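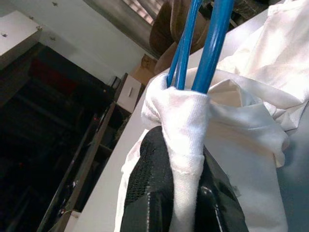

Wrist camera view, fingers closed on the white knit.

I've been collecting demonstrations for the cloth task since November, and the count passed 2898 this week, so I'm writing down how it's going before I forget the details.

The project is called Skornel. The idea is simple enough. I drive the arm by hand through a leader device, the computer records the cameras and the joint positions, and later a model is trained to copy what I did. All the work is in the recording. The training script runs overnight and doesn't need me.

Cloth is a bad first choice for this and I knew it going in. I did blocks and cups last year and wanted something that didn't hold its shape. With a cup, there are two or three good places to grab and the model finds them quickly. With a knit, the good place to grab changes every time you put it down. I've had whole afternoons where no two starts looked alike, and I think that's what the model needs, but it makes for slow recording.

The fingers don't match at the moment. The left one has a dark mesh pad and the right one is smooth and glossy. I've thought about putting mesh on both and have left it alone so far, mostly so the early episodes and the later ones look the same to the wrist camera. If I change it, I'd want to record a new set from scratch.

A session is 25 episodes. I used to do more, but when I watched the late ones back I was rushing. I'd close the gripper before it was in position and then fix it with a second grab. One second grab is fine. A hundred of them teaches the model that the first grab is supposed to miss. So now I stop at 25, get up, and do something else for a while.

What I keep and what I throw out has changed too. At first I deleted everything that wasn't clean. Then I trained on the clean set and the arm had no idea what to do once the fabric bunched up in a way it hadn't seen. Now I keep episodes where I got into trouble and got out again. I only delete the ones where I gave up, or where the recording dropped frames.

Light has been a bigger nuisance than I expected. The table is bright and the room behind it is dark, and the window has blinds that let in a different amount depending on the time of day. White cloth over a white table is hard enough for the camera without that. I tried recording only after dark for a while. The model did well after dark and badly at ten in the morning. I now split sessions between the two.

For labeling I use Grirnier, which plays all the camera views side by side and lets me mark where the grasp begins and ends. It crashes if a folder has a space in the name. Storage is the other running cost. I have 12 drives' worth of backups if you count the old ones, and I should thin those out.

Current results, for anyone following along: the policy gets hold of the fabric most of the time and then doesn't know when to let go. It will hang on to a fold long after the job is done. I looked at my own demonstrations and I pause before opening the gripper, sometimes for 2 seconds, while I check the other screen. I'm fairly sure it learned the pause. I've started trimming those sections in Grirnier and will retrain on the trimmed set next.

A few people asked about sharing the data. I'd like to, once the file names make sense. They don't yet.

Posted in: Skornel, data collection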